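Getting olive oil stain out of a marble table top?

Hnat Tkachuk
2024-11-09
So I left an oil bottle on my marble side table overnight and now there's a dark ring that won't wipe off. It's 40 cm across, gray with some brown in it, and I'd really like to keep it nice. I tried dish soap twice. My sister says vinegar but I'm scared to. Anyone fixed this at home?

Bohdana Kostiuk
NO vinegar, please!! It eats marble and you'll have a dull patch forever (ask me about my bathroom). What you want is a poultice. Mix baking soda with a little water until it's like peanut butter, spread it over the ring, tape plastic wrap on top and leave it a full day. Let it dry out, scrape it off with something plastic, wipe, and look again. Mine took three rounds — be patient with it.

Gray-brown marble hides a lot once it's clean, so don't panic if there's a faint shadow left.
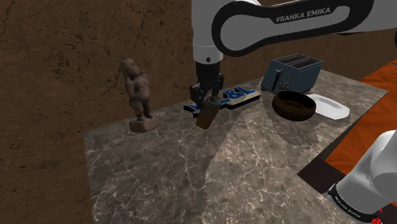
Square top in gray-brown marble, same sort of color as yours

Afterward put a sealer on. I use the one from Uren, but any stone sealer will do. And get a coaster!

Yevhen Fedoruk
Baking soda did nothing for me. I bought the Cudex powder and it worked the second time. Test underneath first.

Hongjun Dai
just put a plant on it lol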